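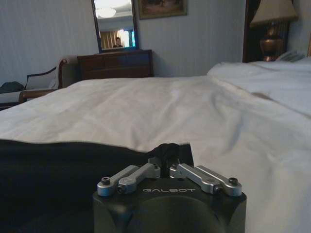
Schwarz auf Weiß

Es gibt Menschen, die falten ihre Wäsche auf einem Tisch. Ich kenne keinen davon persönlich. Bei mir im Urneck landet alles auf dem Bett, und zwar nach dem Beziehen, damit man die Flusen auf dem weißen Bezug auch ordentlich zur Geltung bringt.

Im November wollte ich das mit dem Falten endlich lernen. Solange Ferrand schwört auf ihre Methode mit 12 Handgriffen, nach der ein T-Shirt angeblich von allein im Fach steht. Meins stand nicht. Es legte sich hin, so wie ich gegen zehn Uhr abends.

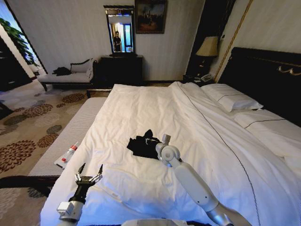 Ausgangslage: ein schwarzer Haufen, eine Tube mit rotem Deckel und sehr viel Bettdecke.

Das Schwierige ist übrigens das Glattstreichen. Schwarze Baumwolle auf einer zerknautschten Decke übernimmt jede Falte von unten, man bügelt also mit der flachen Hand zwei Stoffe gleichzeitig - und verliert gegen beide. Aniela Jabłońska riet am Telefon, erst die Ärmel auszubreiten und dann am Saum zu ziehen. Hilft tatsächlich ein bisschen. 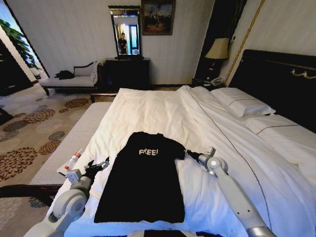
Danach Ärmel nach hinten, Seiten einschlagen, Saum zum Kragen, fertig. Vier Schritte, acht weniger als bei Solange. In die Kommode kommt der Stapel trotzdem erst morgen. Die oberste Schublade klemmt, und dahinter liegen noch die Wintersocken.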